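Search the newsletter
Enter a name or place

22 Mar 2019
Reading time: 4 minutes

The Ferry Keeper Who Became Mayor: Notes on Bogdan Baran

In the last issue I promised to write more on Bogdan Baran, second mayor of Hirville, and several members have reminded me of this promise. I have now finished with the two boxes of papers that his granddaughter gave to our society, and I can put down the main facts, with some corrections to what we printed before.

Baran was born in 1861 in a village near Tarnow, the fourth son of a miller. He came over at the age of 22 with an older cousin and worked for three winters in the lumber camps north of Rellia. We printed before that he came as a married man. This was my mistake. The marriage entry is in the parish book at Rellia, from 1889, and the bride is Urszula Kaczorowski, daughter of a harness maker. They had six children, and four of them lived to be adults.

With his savings he bought the rights to the ferry at Lutodgate. The paper of sale is in the first box and the price was 800 dollars, a large sum for a man who still signed his name with some difficulty. He kept the ferry for eleven years. His fare book is also preserved, but the pages for the first two years are stuck together and I did not dare to open them. I will ask at the county archive how this is done correctly.

His way into politics was through the question of the bridge. One would expect that a ferry keeper is against a bridge, and in the beginning he was. There is a letter in the Hirville paper, signed B. Baran but surely written by his wife, who had the better English, which calls the bridge plan "a road to nowhere paid by everybody." Two years later he changed his opinion. The reason given in the family is that in the spring flood the ferry cable broke and a doctor could not cross for a whole night. I could not find this night in any newspaper, so I give it here only as a family story.

He was elected to the town council in 1902 and became mayor in 1907, with 337 votes against 290 for the grain dealer Asfaw. Mr. Asfaw asked for a second count, and the result stayed the same. The two men did not speak for some years, but they later served together on the school board, and it was Asfaw who gave the speech at Baran's funeral.

As mayor he stayed two terms. The bridge was opened in 1909, the first water pipes were laid on Mill Street, and the public market was moved from the church square to the river side. The market rules are in his own hand, all 47 of them, and some are very strict. A seller could not stand in front of another seller, could not wash horses before noon, and could not mix old goods with new ones in the same basket. For the last rule he fined his own brother-in-law. The fine was one dollar and it was paid late.

He lost the election of 1913, mostly because of the water tax, and went back to his farm. He died there in 1926. The obituary says he was 64, but by the baptism record he was 65. Urszula lived until 1941 and kept the household accounts until her last year.

One question is still open. In the council minutes for 1911 there is a page missing, just where the contract for the pipes should be discussed. The page before it ends in the middle of a sentence. I don't want to say anything more about this until I have seen the copy that was sent to the state capital - if it was sent.

The next meeting is in April, in the lower room of the library. I will bring the market rules and the ferry paper. Please wash your hands before touching them, and please leave the pens at home.

Comments

Marge T.
Thank you for this. My grandmother always said the grain dealer's people counted the votes themselves the second time. Is there any record of who did it?

R. Dunlop
The Lutodgate ferry landing was on the east side, not where the sign is now. I have a photograph of it and can bring it in April.

Hirville Reader
Would like to read all the market rules in the newsletter, even if it takes two issues.

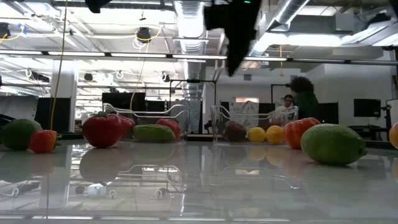
The market rules, since one reader asks for them, will be printed in the next issue with my notes. Baran divided the goods into classes, and each class had its own fee and its own row by the river. A big red tomato with the green leaves still on top, like the one on the white table, would belong to his second class, "garden goods," and it paid less than eggs and more than cabbage. I did not find an explanation for this order, and if any member has an old fee card at home, I would be glad to see it.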